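Plemo Museum of Dress
Our spring loans programme is now open to schools and community groups. Applications close at the end of February. A short thread on what is available and how to apply. 1/5

The handling collection holds 427 items of everyday and formal dress, from work aprons to evening wear. Of these, 173 may be borrowed for up to 2 weeks. 2/5

Neckwear remains the most requested category. Groups studying formal dress may ask for bow ties, cravats and detachable collars, supplied with notes for teachers. 3/5
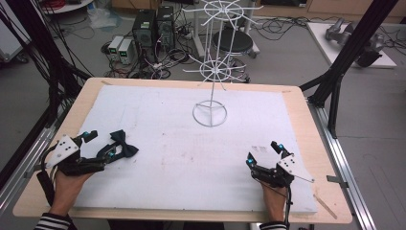
A black fabric bow tie.

Borrowers are asked to keep items away from food, ink and direct sunlight, and to return them in the boxes provided. Pins and adhesive labels must not be used. Any damage should be reported to the loans desk before return. 4/5

Forms are available from the front desk at our Salazar Street building and on our website. Enquiries should be addressed to Doaa Metwally, Loans Officer. Groups in Ustov may collect from the branch library after 2 pm. 5/5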